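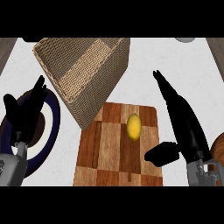 Skitari Rectangular Basket: Four Months on the Counter

The Skitari is an open woven basket sold for bread, fruit or mail. I bought one to get produce off the counter and have used it daily. The retailer, Morsy, lists the weight as 357 grams; mine came in at 400 on a kitchen scale. The listing may predate the current base panel.

Construction

The weave is tight and even. Walls slope outward, so the usable floor is smaller than the rim suggests. Measure the floor before ordering if you plan to fit it into a drawer or a shelf bay. Under load the long sides bow slightly and return when emptied.

Load

Rated for 7 pounds. I ran it at over 7 for a week with potatoes and found no broken strands. Carrying it by the rim at that weight is uncomfortable. There are no handles, and the Skamard, which costs a little more, has two.

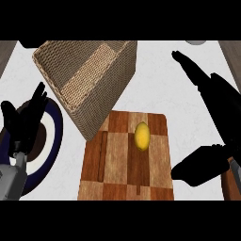

Basket empty, with cutting board, plate and lemon on the counter.

Cleaning

Crumbs lodge in the floor weave. A dry paintbrush clears most of them. A damp cloth works on the walls, but the base took a full day to dry and smelled musty until it did. The Tritari liner fits with some slack at the corners and is worth adding for bread.

Verdict

Good for dry goods at moderate weight. Poor for anything that leaks. Buyers who move the basket often should get the Skamard.

Reviewed January 28, 2022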